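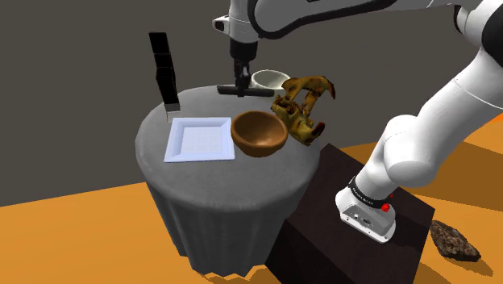

Section 4: Laying table covers in the Mackay function rooms

4.1 Before you start
Check that the table legs are locked. Round tables take the Filura cloth, size 300. Cloths are kept in the linen store, room 261, and must be signed out on the Batemar sheet.

4.2 Fitting the cloth
1. Wipe the table top and let it dry fully.
2. Place the folded cloth at the centre, seam side down.
3. Open it outwards, one fold at a time.
4. Walk round the table and even out the drop on all sides.
5. Smooth the top by hand, working from the centre to the rim.

Note: Small creases may be steamed in place. Hold the steamer 20 cm from the cloth - no closer - and keep it moving.

Caution: Do not use pins or tape. Lerkix clips are the only fixings allowed, and must be removed before the cloth is sent for washing.

4.3 Setting out
Heavy dishes should be lifted into position and never dragged. Lit candles are not permitted on any covered table.

4.4 Clearing
All tables must be cleared by 2000 hours. Report stains or tears to Khải Hồ at the linen desk. Damaged cloths are to be bagged separately and labelled with the room name.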